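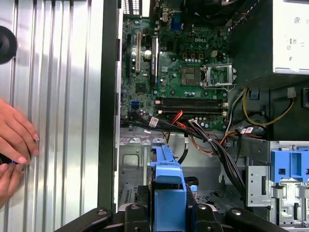
Skurnham Opens Desktop Refurbishment Bench at Hokmont Site

HOKMONT, February – Skurnham, a refurbisher of office computers, today announced the opening of a bench for desktop towers at its Hokmont site. The bench handles units returned from office leases and has a rated capacity of 40 towers per shift.

Each tower is laid on its side and the side panel is removed. Technicians inspect the CPU socket, memory slots and expansion slots, then check the power and data cabling. Processors and memory are tested separately from the board. Boards with damaged socket contacts are set aside for parts.

Hard drives are erased and verified before refitting. Any drive that fails verification is shredded on site.
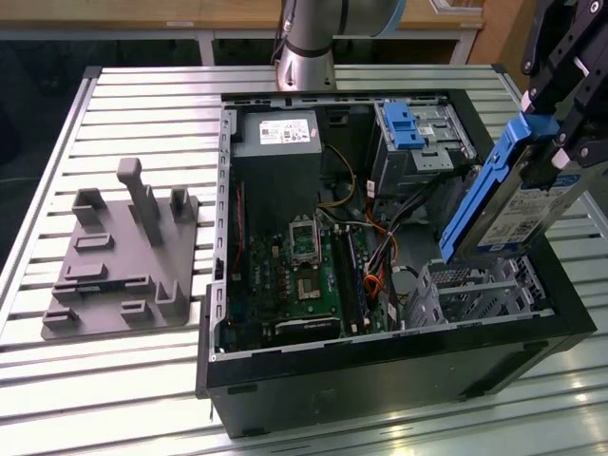

Open desktop tower with a 3.5-inch hard drive in a blue plastic caddy at the drive bay.

"Mean bench time per unit is 28 minutes, excluding erasure," said Ngân Vi, operations manager at Skurnham. "The previous layout required 59."

The first contract covers 65 towers from Skernitz. Refurbished units ship with a test record listing the board, memory, power supply and drive results.

Inquiries on batch intake should be addressed to Liên Cao, Skurnham, MacRitchie Building, Hokmont.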